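Holtanon Soft-Jaw Gripper

I've had the Holtanon on my arm since October, swapping it back and forth with the Triltutov I used before, and I sell both, so I've no reason to push you towards the dearer one! What I wanted to know was how each copes with ordinary kitchen things, the shiny awkward ones especially. 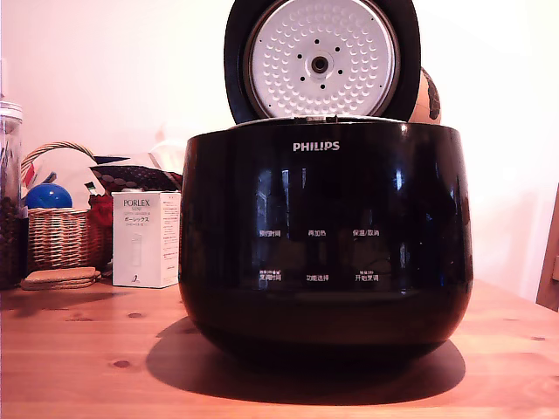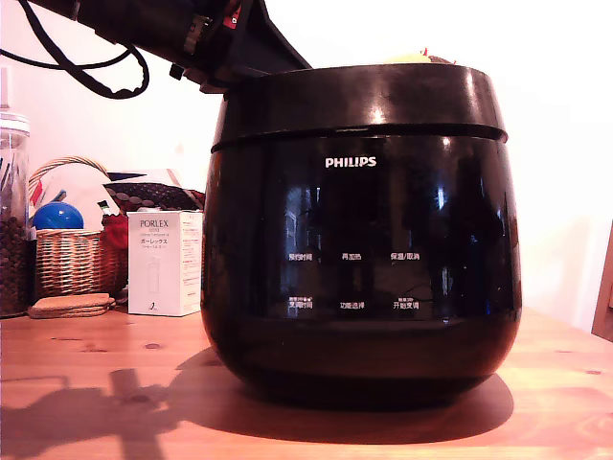

The Philips rice cooker on the pine-coloured table, lid up in the first shot and the arm over it in the second.

Glossy black is a pig for depth cameras (mine kept finding the window in it), so I do my tuning on the rice cooker first and everything after that feels easy. The Holtanon has a slimmer wrist than the Triltutov, and you notice it when you come in at an angle over a rim. With the Triltutov I had to raise my approach by 12 mm to feel safe, which made small pick-ups a bit of a lottery.

Opening is 62 mm on the Holtanon. Fine for handles, lids and most small boxes, too small for a big jar, so measure yours before you order. It weighs 900 g with the soft jaws fitted. The Triltutov opens wider and grips harder, and if you're mostly shifting cartons I'd still buy that one.

Controllers: I've run it from the Santoso box and the Rarkach. The Santoso is quicker to set up, the Rarkach has the nicer stop button and a much longer cable. Leave plenty of slack at the elbow whichever you choose, mine snagged twice in the first week.

Part no. 1584. Jaws, mounting plate and screws included, controller sold separately. Spare jaws come in pairs.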